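Filed under: Journal, Getting Through It
September 23, 2021 | 5 comments | Print | E-mail this

Quick one, kettle's on. Slept badly again. Woke at some stupid hour and lay there going over what I said at Hartley in March, as if going over it one more time would change how it went. It won't. Know that. Did it anyway.

Been trying the thing from the library book — write down the worry, shut the notebook, go do somthing with your feet. So walked to the Pellstead turnoff and back. Cold. Magpies in a mood. Felt maybe a bit better by the letterbox, then checked my phone and undid half of it.

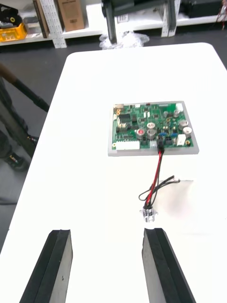
Anyway, I keep waiting to feel ready. To ring my sister, to hand in the Kilano application, to clean out the spare room. Around 18 years of waiting to feel ready, if I'm counting the big stuff. Don't think the feeling comes first. Think you go and it catches up, or doesnt, and you've rung her either way.

So rang her. Four minutes, mostly her dog. Neither of us said sorry. Still sad about it all tbh — but a different sad, one I can eat lunch on.

Application tomorrow. Or the first page of it. Bins out tonight, don't forget.

Share this | Tagged: starting badly, family, small steps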